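3.2 Materials and layout of the response sheets

The second part of the study looked at how adults place marks by hand when they are asked to spread them evenly over a blank surface. Earlier work on this question has mostly used screens, where the position of each mark can be stored directly. Paper was chosen for the present study so that the results could be compared with the older classroom material held in the Presach collection, which consists entirely of pencil work.

Each participant received one large white sheet, folded once down the middle and opened flat again before the session began. The fold gave a left half and a right half of equal size without the need for a printed line, which in the pilot sessions had drawn marks toward itself. Participants were told to fill both halves with small pencil dots, to keep the dots apart from one another, and to stop when they felt that the sheet was evenly covered. No ruler was allowed, and no time limit was given. A sheet with dots on both sides of the fold is shown in Figure 3.
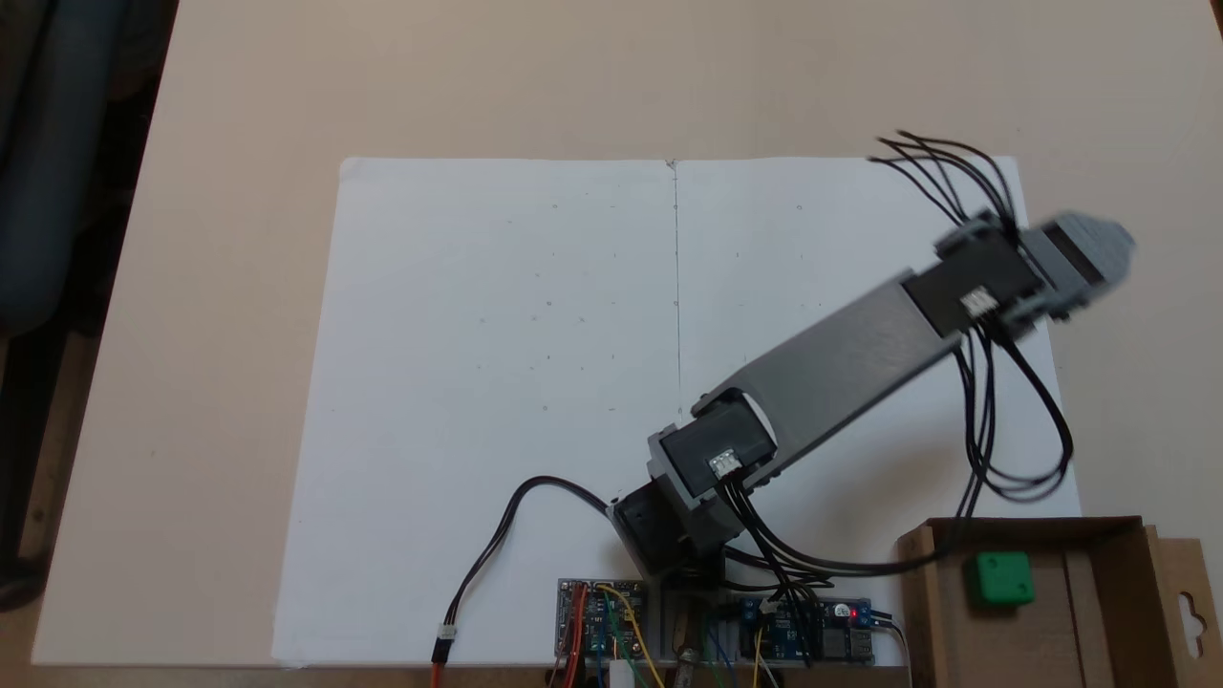
Figure 3. Response sheet with a center fold and pencil dots.

A total of 536 sheets were collected at the two sites, Hulme and Amel. Of these, 228 came from participants who reported regular drawing or drafting work, and the rest from participants who reported none. Sheets were left out of the spacing analysis if one half had no dots at all or if the dots had been joined by lines. The same rules were applied at both sites by readers who did not know which group a sheet belonged to.

Spacing was measured as the distance from each dot to its nearest neighbor on the same half. Distances across the fold were recorded separately, as Hirvonen had argued in her comments on the first draft that a crease may act as a weak border even when participants are told to ignore it. To provide a baseline, 1,000 random layouts were produced for each sheet with the same number of dots per half, using the Lostico routine with its standard settings.

Two features of the hand-made layouts were coded by eye. The first was the presence of rows. Many participants began with a loose row near the top edge and worked downward, and the rows often drifted as the hand moved away from the body. The second was the width of the empty margin on each side. Huttunen treats margin and row drift as one habit - a single effect of arm posture - but the two were kept apart in our coding, and the correlation between them is reported in the next section.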